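4. Handoff Between the Task Planner and the Arm Controllers

4.1 Overview

The planner described in Section 3 outputs a list of steps, each naming an object, an arm and a goal. The arm controllers accept something much lower level: a stream of joint targets at a fixed rate. This section describes the layer that sits between them, which we call Netby. Most of the failures we saw in early trials came from this layer, and most of the engineering time went into it.

Netby has two jobs. It turns a planner step into a motion that the controllers can follow, and it decides when the step is over. The first job is well covered in prior work and we use standard tools for it. The second job was left to hand-written checks in our first version, and we spend more space on it here.

4.2 Step format

A step is a small record with five fields: the object label, the assigned arm, the action name, a target region on the table, and a time limit. The time limit is set by the planner from a table of typical durations. When the limit runs out, Netby stops the arm where it is and returns control to the planner with a status code. It does not retry on its own. An earlier version did, and the logs were hard to read afterward, with several attempts stored under one step number.

The object label is matched to a track from the perception module, Urnadetti. A track holds an outline, a pose estimate and a confidence score. If two tracks match the same label, Netby picks the one with the higher score and writes a warning. If no track matches, the step is rejected before any motion starts.

4.3 Two arms over one table

Both arms share a workspace, and many of our tasks place objects where either arm could take them. The planner assigns arms by distance, using the center of the track and the base of each arm. This works well near the sides of the table and badly near the middle, where a small change in the pose estimate can flip the assignment between one planning cycle and the next. We added a margin: once an arm has been assigned to an object, the other arm must be closer by a fixed amount before the assignment changes.

Objects that sit close together make a second problem. When each gripper is working on a different object and the two objects touch or nearly touch, the outlines from Urnadetti can merge. The merged track keeps one label and the other label disappears. In our first version the arm holding the lost label would stop with an error, even when its fingers were already in place.
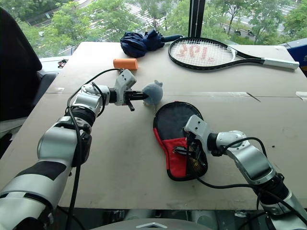
We handle merged tracks by freezing. When a gripper comes within a set distance of its object, Netby copies the current track into local memory and stops listening for updates to that label. The final part of the approach runs on the frozen copy, corrected only by the arm's own joint readings. If the object is bumped during this time, the copy is wrong and the grasp usually fails. We accept this cost. In the logs, a failed grasp on a frozen track is easy to spot and easy to replay, and a label that jumps between objects is neither.

The freeze distance matters more than we expected. Set too large, the arm commits early to a poor estimate. Set too small, the gripper itself starts to block the camera before the freeze happens, and the stored outline is missing a piece. We tuned it by hand for each object class. Soft objects and objects with fabric covers needed a larger value than rigid ones, mainly on account of their outlines changing shape under light contact.

4.4 Collision checks

Each arm is modeled as a chain of capsules. The cables that run outside the arms are not in the manufacturer's model, so we added extra capsules above the forearm and beside the wrist. These are fixed to the nearest link and do not bend. The result is a model that is somewhat fatter than the real arm, and it rules out some poses that would be safe.

Checks between the two arms run at every control tick. Checks between an arm and the objects on the table run only when a path is planned, with the table treated as a flat box. The seam in the tabletop and the tape on it are ignored by the collision model, but they did cause trouble in perception. Clear tape reflects light from the window, and Urnadetti sometimes returned a thin, short-lived track along it. We now drop any track whose estimated height above the table stays under a small threshold. The threshold also drops flat objects such as single sheets of paper, which are outside our task set.

4.5 Deciding when a step is done

In the first version, every action had its own end check. A grasp was done when the fingers stopped closing and the gripper reported force. A push was done when the center of the track entered the target region. Debora Serra wrote these checks, and they covered the simple cases, but each new action needed a new check and a new set of constants.

The current version uses one learned check for all actions. It takes the last few camera frames, the joint readings and the action name, and returns one of three values: running, done or failed. The model is small enough to run on the same machine as the controllers. We trained it on 2,036 recorded steps labeled by two annotators, Ashwin Alva and Yoon-hee Yeo, and held back 680 more for testing. Where the annotators disagreed, they watched the recording together and settled on a label. Steps that could not be settled were removed before the split.

The learned check is slower to report success than the hand-written ones. It tends to wait until the arm has moved a little with the object before it returns "done" for a grasp. We first saw this as a fault and tried to train it away with earlier labels. The earlier labels brought back false successes on soft objects, where the fingers close on a fold of fabric and the rest stays on the table. We kept the slower model.

To keep the output from flickering, Netby requires the same value for 8 frames in a row before it ends a step. A "failed" value is handled the same way. An emergency stop from the collision checker skips this filter and ends the step at once.

4.6 Logging and replay

All messages through Netby are stored with a shared clock. Nuno Sampaio built the replay tool, Kemen, which feeds a stored session back through the layer with the controllers disconnected. A change to Netby can then be tested against old sessions before it runs on the arms. Replay is exact for the message flow but cannot show what the objects would have done under a different command. For that reason we compare only decisions, such as arm assignment, freeze time and end status, and we stop the comparison at the first command that differs from the recording.

Most of the bugs found with Kemen were timing bugs. The most common was a camera frame arriving late and being paired with joint readings from after the freeze. The pose error was small, but it was enough to make the fingers close beside a narrow object. Netby now discards any frame older than two control ticks and holds the last command until a newer frame arrives.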